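Counting cubes come back to the Plimero toy library

The Plimero toy library has opened again after the winter break, and families can now borrow from a larger collection of counting and sorting toys. The first session of January 2023 was held on a Thursday morning, and 40 families came to return their holiday loans or to choose something new.

The biggest addition is the small plain cubes. The library bought 2,966 of them from the toy maker Hulteck with money collected at the September fair. They are divided into 75 sets, each in a cotton bag with a drawstring and a paper label. Parents can keep a set for three weeks, and it can be renewed one time if no other family is waiting.

"Parents asked us for cubes more than for anything else," said Lorraine Kettle, who manages the library. "The old ones were used for many years and the corners became rough. Also we had lost most of the yellow."

Yellow and white cubes are wanted most, according to Ms Kettle, as many children like to build with two colours only. They are easy to see on a dark table, and for this reason the library now keeps a black table for children who have difficulty to find pale toys on a pale surface.
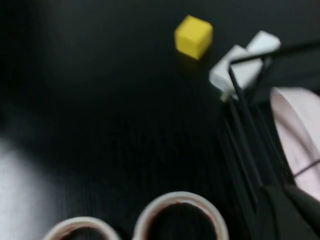
Harish Thomas came with his daughter, who is four years old. He said that she prefers the cubes to the wooden animals she borrowed in the autumn. "With the animals she played two days and then it was finished. With cubes she makes a shop, then a bed for the doll, then a road," he said. "I only hope that we bring all of them back."

Missing cubes are a known problem. Last year the library wrote off 344 pieces from different sets, and many were later found at the bottom of prams and school bags. There is no fine for a lost cube, but Ms Kettle asks families to look under the sofa before they return the bag. Single cubes can be left in the tin beside the entrance at any time, also when the library is closed.

On the first Saturday of each month, Lai-ching Hsueh will lead a play hour for children from three to six years. They will sort by colour, copy simple patterns and build small towers. The play hour is free – but places are limited and parents should write their names on the list at the desk.

The library is in the Rutard building, on the ground floor, and is open on weekday mornings and on Saturday until one o'clock. New members should bring a proof of address. Toys that need cleaning or repair can be given to Sowmya D'Souza at the desk.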